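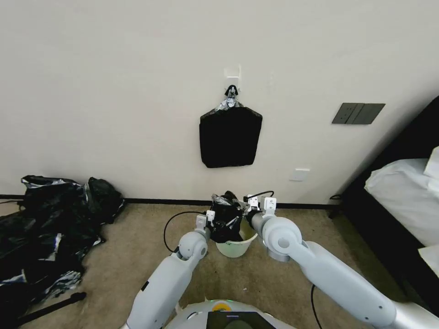
The black bag on its hook, beside the bed.

When Setsuko Hirose came to the room on Kennedy, the bag was already there. It hung on a small white hook, and the shiny plastic at its top was gathered like the neck of an onion. She thought that the last tenant had forgotten it. She put her suitcase on the carpet and telephoned Mr. Poirier.

"There is a bag on the wall," she said.

"Is it in your way?"

She looked. The wall was long and almost bare. The bag was in the way of nothing.

"No," she said.

"Then I would leave it," said Gordon Poirier. "Ute will come for it. She pays me a little for the hook."

It was a strange thing to pay for, but Setsuko was new in the city and did not want to begin with an argument. She had taken the room for 1137 a month, and the next cheapest was 1180 and had no window. She made the bed with her white bedding. The bed was black, and the bag was black also, and after some days she began to feel that they belonged to the same family and she was the guest.

She worked at Ternico, in the office where the orders are typed. In the evening she came home, took off her shoes and lay down without straightening the blanket. From the pillow she could see the bag. She never touched it. She told herself that this was politeness, but it was also a little bit fear. A bag that hangs so flat may be empty, or it may have one thin thing in it, for example a letter.

In her mind she put many things inside. A summer dress. Drawings of a house. When her mother called and asked if she was lonely, she said no, and looked at the wall while she said it.

In July the painter came. His name was Darius Onu and he carried the black plastic in his arms like somebody asleep. He let it fall on the left side of the room, where it made a big shining heap, and he said he would spread it in the morning.

"The hook must come off," he said. "And the bag."

"It is not mine."

"Whose is it?"

"A woman named Ute Görtz. She will come for it."

"When?"

Setsuko did not know. She had lived with the bag for 9 weeks and she had never asked this. She went down to the street door, where Mr. Poirier was sorting the mail, and she asked him now.

He kept an envelope in his hand for a long moment. "She said she would come when she had a room of her own," he told her. "She lived in yours for three years. Then she went to her sister. She wanted to leave one thing hanging, so that she had not completely moved out. You understand this?"

"I think so," Setsuko said.

That night the plastic moved sometimes, by itself, with a small noise, and she could not sleep. She sat at the edge of the bed with her feet on the carpet. By the light from the street she saw that the wall near the hook was paler in one spot, with little upright marks, as if somebody had hung a thing there before, taken it down, and hung it again. She thought of her own room in her mother's apartment, and of the blue coat behind the door there. She had told her mother not to give it away. She had said it was for the winters, when she visited.

In the morning Darius came with his rollers. Setsuko was already dressed for work.

"Please, can you paint around it?" she said.

"Around a bag?"

"Around the hook. I will hold the bag while you do that part."

He looked at her, and at the wall, and then at the clock on his phone.

"It needs two coats," he said.

"Then I will hold it two times."

She called the office and said that she would be late. Then she reached up and took the small black loop with both hands — it was the first time — and lifted.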